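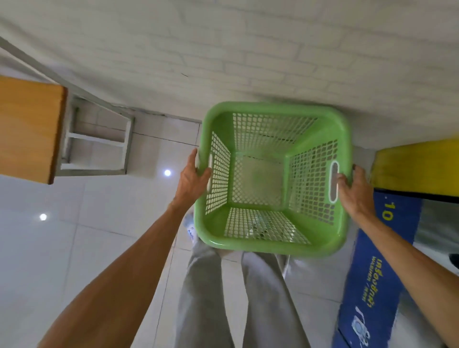 Kinga Fodor wants to know why a robot can't just grab things the way she does, and she'd like me to answer without any long words. Okay, Kinga, I'll try!

Search this site Enter a word Go
Home Animals Space Machines Ask Us

Picking up a basket feels easy to you. Your fingers curl over the rim, your thumb squeezes from the other side, and if there's a handle slot you poke your fingers through it. You don't even think about it.

A robot needs a gripper, and there are lots of kinds. I spent most of July trying out two of them. The first one, the Dromton, has two flat fingers that pinch like a clothespin (it's great with thick edges!). The second one is called the Lorkov and it's a suction cup. Suction loves smooth, shiny stuff like a plate. But a wall full of little holes? The air rushes right in and the cup can't hold on.

I gave each gripper 30 tries at a plastic basket with holes in its sides. The Dromton lifted it by the rim most of the time. The Lorkov managed 9, all of them on the solid part at the top.

Then there's the two-hand problem. A wide basket tips if you lift only one side, so two robot arms have to move together, and mine kept getting out of step. I'm still working on that one.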